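Finberg return to Davau with a one-goal lead

July 6, 2020

The footballers of Finberg travel tomorrow to Davau for the second match of the regional cup semi-final. They won the first one 2-1 at home and a draw will be enough for them to reach the final. It would be their first final in nine years.

The two clubs know each other well. They met in the league in the autumn, when Davau won 3-0 on their own ground, and Finberg have not forgotten that afternoon. Their defence was then without both regular centre backs, and the first goal came already in the fourth minute. This time the coach has almost the whole squad available. Only the left winger, who hurt his ankle in training, stays at home.

The semi-final was first planned for April, but all competitions in the region were stopped in the spring and the dates had to be moved. The players of Finberg trained alone for several weeks, mostly running and exercises at home, and came back to the ground in small groups. In the first match they looked tired after the break. Davau had more of the ball in the second half and hit the post twice, and the home goalkeeper was the best player on the field. 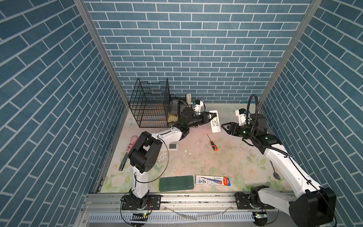 The winning goal was scored by a substitute, a midfielder who came to the club from Mbeki in the winter and had played only a few minutes before. He should be in the starting team tomorrow. The coach said after the last training that he does not want to defend the result from the beginning, as his team is not good at this. He expects a hard match with many high balls into the penalty area, because Davau have two very tall forwards and use them at every corner and free kick.

Davau need to win by two goals to go through directly. If they win by one, there will be 30 minutes of extra time and then penalties, as away goals are not counted in this year's competition. In the league they have not lost at home this season. Their captain is back after a suspension and will play in the centre of midfield, where the team missed him most in the first match.

The stadium in Davau has room for 3,000 people, but under the present rules only 300 seats may be used on each of the two stands. The visitors received a small part of the tickets and all of them were sold on the first morning. Supporters who travel by bus should be at the club house in Finberg two hours before kick-off. Tickets will not be sold at the gate. The match starts at 6:30 p.m. and the club will give the score on its website during the evening.

The winner will play in the final against Clukside, who beat Mbeki 4-2 over two matches in the other semi-final. The final will be played as a single match on neutral ground. The place has not been chosen yet, and the association will announce it after tomorrow's match.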